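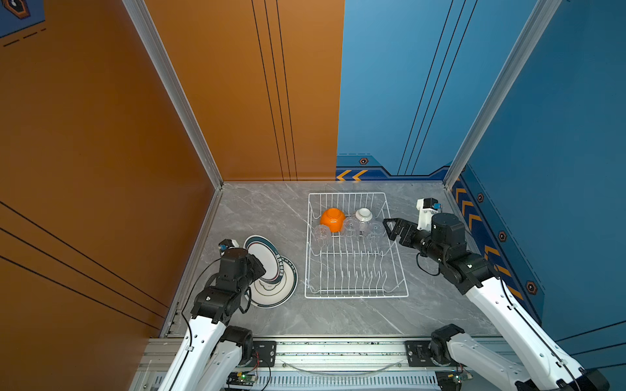

Operators wanted for gripper comparison - Hulliline, Bristholm site

We need 8 people to run side-by-side trials on our two-arm tabletop cells. Short contract, start date 20th November, possible extension if the second round of hardware shows up on time. No degree needed. Patience needed.

What the work is

Famia fingers vs. Escobar fingers, same arms, same controller, same set of dishes. You drive both arms through a loading task, reset, do it again, log what went wrong. Then the finger set gets swapped and you start over. Wrist cameras get compared too, two mounting positions, later in the contract.

Target is 27 scored runs per person per shift. The September round gave us 1646 usable runs, and we want at least that many again with the new finger pads. Clear glasses and thin plate rims were where most of the trouble was, so expect to see a lot of them.

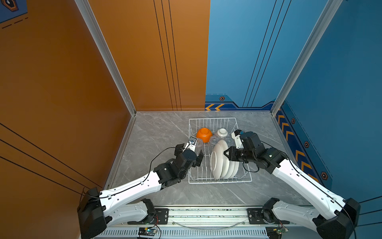

Dish rack task: plates upright in the slots, bowls upside down, three clear cups.

Day to day
- run the task from the leader arms, both hands, seated
- put the dishes back to the start layout between runs (there's a printed sheet, please follow it)
- score each run: clean, slip, drop, collision, timeout
- swap fingers and check the torque on the screws. We show you how
- restart a camera when it drops off. Happens more than we'd like
- write notes other people can read. "Bad grip" is no use to us, which finger, which dish, what angle

You should have
- steady hands and OK depth perception, glasses or contacts fine
- some time with a robot arm, CNC, RC, game controllers, sewing machine, anything where small motions matter
- comfort with a spreadsheet
- ability to sit for 2 hours at a stretch, then a proper break

Nice to have: teleoperation experience, basic wiring, having used any parallel gripper before. If you have worked for Famia or Escobar please say so up front, we can't have you scoring there hardware. Other roles may be possible.

Hours and pay

Day shift or evening shift, pick one and stick with it. Weekdays only. Paid hourly, training paid at the same rate. No piece rate and no bonus for clean runs - we want the failures logged just as carefully. Parking on site, bus stops at the gate.

To apply

Send a resume or just a few paragraphs through the Hulliline jobs page, subject line GRIPPER TRIALS. Tell us which shift and wich dates you can't do. Shortlisted people come to Bristholm for a one hour tryout on the cell, paid. Bring photo ID and closed shoes. No long sleeves that hang loose, no rings.

We are filling places as applications come in so don't wait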